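Food waste pickup extended to Drulthorpe

2 July 2024

Households in Drulthorpe can now put food scraps out for separate collection, after the town council voted in June to extend the service beyond the Kundari area.

The change covers 2000 homes. Each will get a small kitchen caddy with a lid and a larger bin for the curb. Both are free, and deliveries will be finished in 15 working days. Trucks will follow the same weekly route as the regular trash pickup, so residents do not have to remember a second day.

Meat, fish, bones, bread, coffee grounds and vegetable peelings are all accepted. Liquids, cooking oil and plastic packaging are not. Caddies can be lined with newspaper or with the paper bags on sale at the town hall for 50 cents each.

The scraps will go to the composting site on Olora Road, which took on a second shift last month to handle the extra load. Finished compost is offered back to residents every spring.

"People in Kundari asked us mostly about smell," said Nilmini Bandara, who runs the collection program. "Empty the caddy every couple of days and rinse it. In summer, keep the curb bin in the shade."

Apartment buildings are not part of this round. Council member Callum Urquhart said 19 buildings have asked to join and that shared bins are being tested at two of them – a decision is expected before winter.

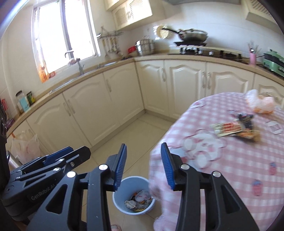 Drulthorpe Public Works – Waste and Recycling

Ordinary kitchen trash, such as wrappers and soiled paper towels, still goes in the regular household bin. A round bin on the kitchen floor is fine for this, and there is no need to buy a new one.

Anyone who has not received a caddy by the end of the delivery period should call the Public Works desk or stop by the counter on Bermúdez Street. Bring a utility bill showing your address.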